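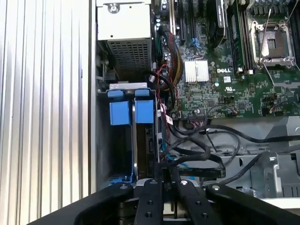
Gripper over an open Dell workstation, teardown cell, Stisex demo hall, Midville.

Stisex opened its Midville demo hall on Wednesday to recyclers and repair shops considering its teardown cell, a gripper package sold for taking apart desktop computers. I went with Krystyna Tokarz, who buys equipment for our Cloltville site.

The package consists of the gripper, a wrist camera, the mounting plate and a license for the part library. The arm is extra. Stanisława Michalski, the applications engineer, ran the session from a laptop and took questions as they came.

The fingers are black and segmented, with the fasteners on top where a technician can reach them. Michalski said a finger set is swapped with one hex key and is rated for 2,000 cycles. I would want that figure in the contract. Replacement sets ship from the Nowakowski warehouse in 2 days.

The workstation on the bench was a fair choice. It has blue release tabs on the drive carrier, a perforated metal drive cage, and a lot of cable between the drive area and the right side of the case. Tabs and latches suit this kind of tool. Cables do not. Black data leads sweep across the lower part of the chassis, and the route planner has to treat them as soft obstacles. I asked how it handles a lead that has shifted since the last camera pass. The answer was a new pass, which adds 25 seconds.

Memory modules and processors are quoted as separate library items. The socket contacts on the demo board were exposed with the lever up, and Tokarz asked about contact damage. Michalski had no test data to hand and promised to send it.

The library covers 30 chassis models. Adding one takes a sample unit and a day of teaching, billed at the service rate. For a site with mixed intake this will cost more than the gripper within a year.

We have asked for a trial in April using our own scrap. The quote did not include guarding or training.

Contact: Bożena Dudek, site reports desk, Cloltville

Related
Bench fixtures for small-form-factor cases
Sorting memory by hand: time study
Visit report: Nowakowski parts warehouse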